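Brutotley Area Forum > Home and Money > Switching from oil to a heat pump, worth it?

fenlane_pete
Our oil boiler is 23 years old and the man who services it says he can't get the burner parts any more. Three bed semi, built in the sixties, cavity walls filled, loft done. We've had one quote so far, from Wannasri, and after the grant we'd be paying £2,187. That includes a new cylinder and 5 radiators changed.

Has anyone on here done it, and what are your bills like? We put in 2,000 litres of oil last year.

marrowfat
We had ours done by Wannasri in March. No complaints about the fitting. They were in and out in a week and the pipework is neat. The house is warm all day, which took some getting used to after years of an hour in the morning and a few hours at night.

The bills depend on your tariff more than anything else. Get that sorted before the first winter.

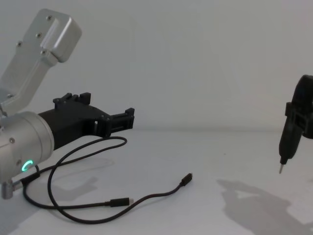

Silver arm with the green light on, black gripper at the end.

fenlane_pete
Thanks. Did you have to change any radiators?

marrowfat
Two downstairs, both for doubles. The upstairs ones were big enough already.

Oldgasman
I'd be careful. I was a heating engineer for most of my working life and I've been called out to a lot of these. A sixties semi loses heat through the floor and round the windows, and filling the cavity does nothing for either. If the flow temperature has to go up to 55 to keep you warm, your running costs will go up with it. A new oil boiler would see you through another fifteen years.

marrowfat
Ours is a sixties semi and the flow temperature is 40 most of the time.

Oldgasman
Most of the time. What is it when there's frost on the ground?

marrowfat
45. It's still warm.

teasel
Pete, ask for the heat loss survey room by room and get it on paper. Ustero did ours and went round every room measuring windows and outside walls. The first firm we tried just asked how many bedrooms we had and priced it from that. Their unit would have been far too big and would have been turning itself on and off all day.

Also ask where the outdoor unit will stand. Ours is outside the kitchen and I'd have put it further down the side if I'd thought about it.

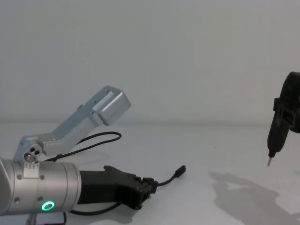 The cylinder was the bigger headache for us, as we'd had a combi and there was no airing cupboard left. It ended up in the box room, boxed in, and I lost my desk. I painted what was left of the room pale grey, the same sort of shade as the wall in that photo, and it does make a small room feel less shut in. You do need to leave the front of the cupboard clear so they can get at the valves for the yearly service. Ours had to be taken apart and rebuilt as I'd screwed the panel on over them.

fenlane_pete
We've still got an airing cupboard, so that should be all right. Is the noise bad?

teasel
You can hear it in the kitchen with the window open. With it shut I can't.

Oldgasman
Next door's kept my sister awake.

dunnock77
Depends on the model and what it's stood on. If it's bolted to the wall you get a hum indoors. On a slab with rubber feet it's fine.

I'd add one thing about the controls. We were given a Prutov controller and the fitter left it on the default settings with the room stat in the hall, next to the front door. Every time someone came in, the heating went up. I spent a couple of months blaming the heat pump. 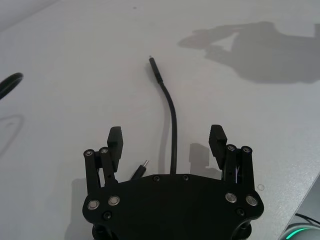 In the end I moved the stat to the living room, turned on weather compensation and brought the curve down a bit each evening until the back bedroom felt cold, then put it back up one step. The bill came down by a fair bit after that. Make them show you how to do it before they leave, and write it down. The manual is poor.

Oldgasman
This is my point. You shouldn't need to do all that to heat a house.

dunnock77
It was a few evenings. I haven't touched it since.

marrowfat
Agree with dunnock. Also bleed the radiators after the first few weeks, ours had a lot of air in them.

fenlane_pete
All useful, thank you. I've asked Wannasri for the room by room figures and I've got Ustero coming to measure up as well. I'll ask both about the flow temperature in a frost. Oldgasman, what would you expect to pay for a new oil boiler fitted, if the tank is sound?

Oldgasman
More than your £2,187, I'll give you that. Have the tank looked at anyway. If it's single skin they may want it replaced.

fenlane_pete
It's single skin.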